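Thursday, 2nd May

Home late again, feet killing me, but in a good mood! The arm did the bin work most of the day and I mostly stood there with my coffee like a supervisor (I am so not a supervisor). Two years ago I was doing every bin at Zurnano by hand, 202 pieces on a decent shift, and my wrists knew it by lunch. Now I set things out, watch, and write down where it gets confused.

Fereshteh Najafi asked me at break if I miss it, and I didn't know what to say. I don't miss the sore hands. I do miss talking, because there used to be four of us around that bench and we never shut up. Now it's me and whoever is on the tablet, and the other two went over to Merindale in August. They say it's fine there. The pay is the same, so who knows.

What I do like is that they ask me stuff now! The guy from Pimulholm wanted to know how I'd pick up two blocks lying right up against each other, and I went on for ages, waving my hands, and he wrote it all down. In nine years no one had ever asked me how I pick things up. 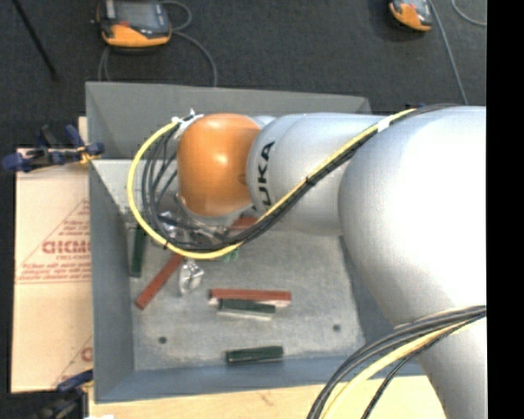 I told him to come at the top one first and go slow, and he's going to try it that way tomorrow. Need to remember my other shoes.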